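Drornach Cell, Bimanual Bin Tasks: Pre-Collection Inspection Checklist
Completed Jul 11, 2022 by Juwita Setiawan. Reviewed by Serena Marras.

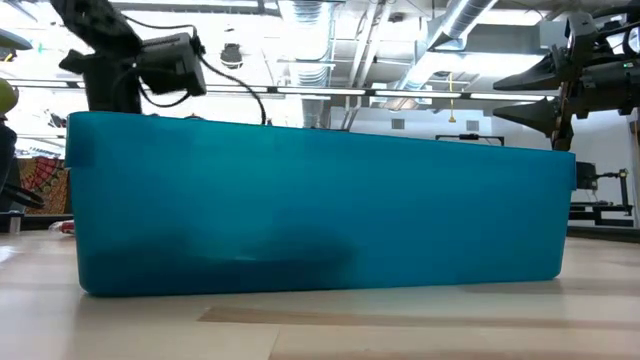
1. Work surface and bin

1.1 Surface clear of tape residue and loose hardware. PASS
1.2 Bin matches the object list for the task. PASS
Comment: Teal translucent bin, on its side. The object list still gives the upright pose only. Add the side pose as a separate start condition so the two sets can be split at training time.
1.3 Bin free of cracks at rim and handle lip. PASS
Comment: Checked by hand before placement. Replace the bin at the first crack. Do not tape it.
1.4 Stray items outside the task area removed or logged. COMMENT
Comment: Small crumpled white-and-red item on the surface beyond the left corner of the bin. Remove before the first logged episode, or leave it in place for the whole block and enter it as a distractor. Do not remove it partway through a block.

2. Arms and grippers

2.1 Emergency stop tested from both operator positions. PASS
2.2 Joint limits loaded from the current Donati profile. PASS
2.3 Gripper fingers seated, fasteners tight, no visible wear at tips. PASS
Comment: Right upper finger retorqued. Recheck after 1000 cycles.
2.4 Gripper open and close range matches the logged range. FAIL, corrected
Comment: Right gripper reported full close with a gap still at the tips. Zero offset was stale from the last finger swap. Rezeroed and repeated eight times with no drift. Episodes recorded between the swap and this inspection need to be flagged, see 6.1.
2.5 Cables clear of fingers and bin rim through full reach. COMMENT
Comment: Cable on the left arm hangs in a long loop toward the rim. It did not catch during the slow sweep. At full teleoperation speed there is no margin if the operator rolls the wrist while reaching into the bin. Shorten the loop and add one tie point. Until then, cap wrist speed at the reduced setting.

3. Cameras

3.1 Lenses cleaned, mounts tight. PASS
3.2 Exposure and white balance locked, not automatic. PASS
3.3 Overhead lights on and stable. PASS
Comment: Ceiling lights reflect on the surface. Acceptable. Blinds stay in one position for the full block. Last October we lost two days of data to afternoon glare.
3.4 Bin interior visible in at least one view. COMMENT
Comment: With the bin on its side and the bottom panel toward the fixed camera, that view shows whatever is inside only as a dark blurred shadow through the wall. Contact labels for anything in the bin must come from the wrist views. Annotators should mark the fixed view as occluded and should not guess.
3.5 Background unchanged from reference still. COMMENT
Comment: Patterned textile visible behind the left end of the bin. Not in the reference still. Take a new reference and keep the textile where it is until the block is closed.

4. Recording

4.1 Clocks synchronized across arms and cameras. PASS
4.2 Free disk space sufficient for the session. PASS
Comment: Over 2000 episodes at current length.
4.3 Dropped frames within limit on a test episode. PASS
4.4 Zanico logger writes operator ID and start condition to every episode. PASS
Comment: Start condition is free text. Two operators have typed it two different ways already. Request a fixed menu.

5. Operators

5.1 Each operator has completed the practice set on this cell. PASS
5.2 Failed attempts are kept and labeled, not deleted. PASS
Comment: Confirmed verbally with both shifts. A failed grasp followed by a recovery is one episode. Do not cut it.
5.3 Start poses varied between episodes. PASS
Comment: Use the printed pose sheet. Operators left to choose tend to repeat the same three or four.

6. Open items

6.1 Flag episodes affected by the gripper offset. The last one affected is 2035. Owner: Setiawan.
6.2 Shorten left arm cable loop, add tie point. Owner: Hilmont service.
6.3 Add side pose to object list. Owner: Marras.
6.4 Fixed menu for start condition. Owner: Marras.
6.5 New background reference still. Owner: Setiawan.

Release for collection: CONDITIONAL. Reduced wrist speed until 6.2 is closed.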